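# Gripper drops or drags the elastic waist on a folded garment

**Asabe Igwe**

I'm building a tabletop arm in the shared workshop on Oren Street. It has one arm, one two-finger gripper, one camera above the table and one near the fingers. The goal is to pick up a folded piece of clothing from a white table and set it down again still folded. T-shirts go fine. Anything with a gathered elastic waist does not.

What happens is one of two things. Either the fingers close on the ruffles and the elastic stretches, so the waist lifts and the rest of the bundle stays on the table, or they close on one ridge only and it slips out as soon as the arm goes up. I ran it 80 times last Friday and got more failures than good lifts. I have the closing force set to 200 in the Karnex software, which is the middle of the slider. It doesn't say what the units are.

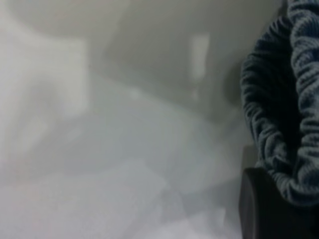
*Wrist camera, gathered fabric resting on the finger.*

I've tried raising the force and it just pulls the elastic harder. I've tried coming in slower. The fingers are the plain black ones that came with the Hikau gripper and I have not put anything on them. I would like to keep the wrist camera where it is if I can. The script looks for the edge of the garment first and then picks a point a fixed distance in from that edge.

Is this a finger problem or a grip point problem? And does anyone have a setting that works for elastic?

---

**Ekene Bako**

Mostly a grip point problem. The elastic is the worst place on the garment to hold. It stretches, it has a lot of ridges, and a finger can sit between two ridges and feel like it has a hold when it has almost nothing. Your script finds an edge and moves in a fixed distance, and on a waistband that puts you right in the gathers every time.

What I did on mine:

1. Find the gathered area and mark it as a no-grip zone. Fine, repeated light and dark lines close together are a good enough test. You don't need a trained model for it.
2. Look for the thick rolled fold instead. Several layers together don't stretch much, and they lift the bundle as one piece.
3. Open the fingers wider than you think you need, go down until the tips touch the table, back off a little, then close.
4. Lift a short way and stop. Check the top camera. If the outline has changed shape a lot, put it down and try again from another side.

Step 4 cost me an evening to write and it was worth it. Before that I would let the arm do the full lift and then have to refold by hand.
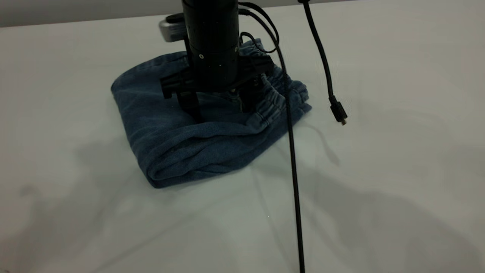

Should the closing force be the same for denim and for a T-shirt?

Use a lower force for the T-shirt. Thin knit bunches up between the fingers when you squeeze hard, and denim needs more just to press the layers together. I keep two presets and choose by hand before each run.

On the force number, 200 on that slider doesn't mean much by itself. Hang a known weight from a strip of cloth in the fingers and raise the setting until it holds. Write that down and use it as your starting point. Mine came out at 292 for heavy cloth, but my fingers have silicone tape on them, so don't copy it.

Tape is worth trying too, but do it after you move the grip point. If you change both at once you won't know which one helped. Also check that your cables have enough slack at the lowest point of the reach. A cable that pulls on the wrist can shift the fingers sideways right when they close.

One more thing about the wrist camera. With dark cloth on a white table, auto exposure goes up and down as the cloth fills more or less of the view. Lock the exposure or your ridge test will give different answers at different heights.

---

**ojo_bench**

just iron it flat first, worked for me with pillowcases

---

**Asabe Igwe**

Thanks. I locked the exposure and added the no-grip zone. The ridge test was easy on the dark garment. I had to lower the threshold because ordinary wrinkles were setting it off as well.

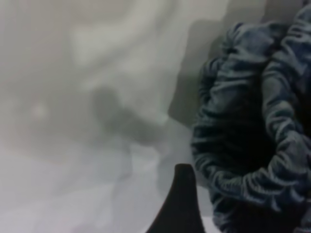
*Finger beside the ruched edge, from the wrist camera.*

I haven't done the weight test yet because I need to borrow a scale. I moved the grip point to the rolled fold and left the force at 200 so that only one thing changed. The first few lifts held together. I'll do a full set of runs before I put any tape on.

Ironing isn't going to help with an elastic waist, and the whole idea is that it takes things as they come off the folding pile.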